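Der Roboter räumt auf. Irgendwann.

Meinung, Mittwoch, 26. Oktober 2022

Seit Juli fragt mich jeder, der hört, womit ich mein Geld verdiene, dasselbe. Wann kommt das Ding, das mir die Küche macht? Tisch abräumen, Spülmaschine, Kram vom Boden. Meine Antwort ist kurz: noch nicht. Die lange Antwort ist schlechter gelaunt.

Ich war im Sommer bei Brutenska in der Halle. Zwei Zellen, sauber eingezäunt, Teile aus der Kiste aufs Band. Läuft. Immer das gleiche Teil, immer das gleiche Licht, und wehe, der Lieferant wechselt den Karton. Dann steht die Schicht da und räumt von Hand um. 544 Teile in der Stunde, wenn alles passt. Schön. Hat mit meiner Küche nichts zu tun.

Das Problem ist ja nicht das Rechnen. Das Problem ist der Kram. Auf einem normalen Tisch liegt was Rundes neben was Dünnem neben was Weichem, halb übereinander, und alles will anders angefasst werden. Ein Kind von zwei Jahren kriegt das hin. Schlecht, aber es kriegt es hin. Der Greifer muss erstmal wissen, wo das eine aufhört und das andere anfängt, und dann noch, wie fest. Zu locker — weg. Zu fest — Eierschale im Getriebe.
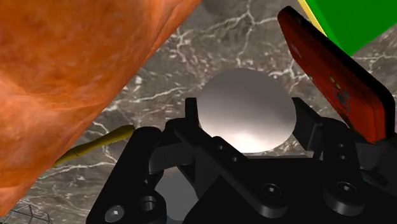 Und dann eben die Simulation. Alle üben inzwischen in der Simulation, klar, kostet nichts, geht nichts kaputt, man kann nachts durchlaufen lassen. Die Leute von Løken haben mir stolz erzählt, ihr Modell schaffe im Rechner 988 von 1000 Griffen. Am echten Tisch? Da wurde das Gespräch dann dünner. Reibung ist im Rechner eine Zahl. Zuhause ist Reibung ein Rest Olivenöl. Ich halte das Üben im Rechner trotzdem für richtig, anders kommt man an die Menge Versuche gar nicht ran. Bloß soll man mir die Quote bitte nicht als Produkt verkaufen.

Genau das passiert aber. Dusby wirbt mit einem »Haushaltshelfer« für nächstes Jahr. Was er können soll, laut Prospekt: Gegenstände erkennen, greifen, wegräumen. Welche Gegenstände, steht da nicht. Wohin auch nicht. Wer mal versucht hat, einem Gast zu erklären, wo bei uns die Auflaufform hinkommt, weiss, wie weit man damit kommt.

In der Werkstatt siehts etwas besser aus. Sortieren, Bestücken, Kisten stapeln, das geht und das wird jedes Jahr mehr. In Lunbridge haben sie 200 Kisten am Stück ohne Eingriff geschafft, das hab ich gesehen, das war gut. Es waren halt Kisten. Kabel einlegen macht dort weiterhin ein Mensch, Folie abziehen auch, und den Boden fegt auch einer.

Ich bin nicht dagegen, im gegenteil. Ich hätte gern so ein Gerät, sofort, ich hasse Abwasch. Aber wenn mir jemand sagt, es sei so gut wie fertig, will ich es in einer fremden Küche sehen. Unaufgeräumt, abends, mit schlechter Lampe. Eine Stunde lang, ohne Schnitt. Dann reden wir über den Preis.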